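## 3. Method (such as it was)

Our question was whether people in shared houses label their food, and whether labelling does any good. We surveyed 40 residents of Femholm, a student block with 13 kitchens and, by general agreement, one good frying pan. Each resident kept a food diary for 4 weeks. This gave us 1,179 entries, a good number of which say "toast".

Residents marked each item as labelled, unlabelled or "understood to be mine". The third category was added on the first Tuesday at the request of Veikko Honkanen, whose cheese had gone missing and who felt strongly that everyone knew about the cheese.

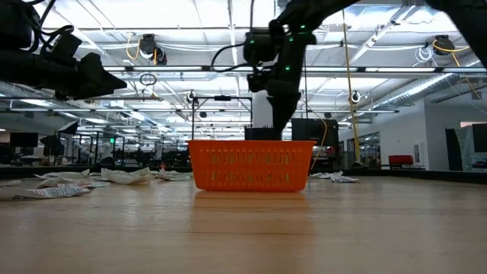
Entries were typed into a spreadsheet and coded by two of us separately. We disagreed mostly over condiments. Is a communal soy sauce stolen if the person who bought it has moved to Brutis House? We coded these as "inherited" and moved on.

## 4. Results

Labelled food went missing less often than unlabelled food, although the gap was smaller than we'd hoped when we bought the markers. Milk vanished at the same rate whatever was written on it. Polite notes did worse than a bare name, and one note with a drawing of a skull seems to have been taken as a serving suggestion.

Diaries were self-reported, so the colour-coded theft chart in Appendix B shows a building full of victims and no culprits. Next time we'd ask about eating as well as losing.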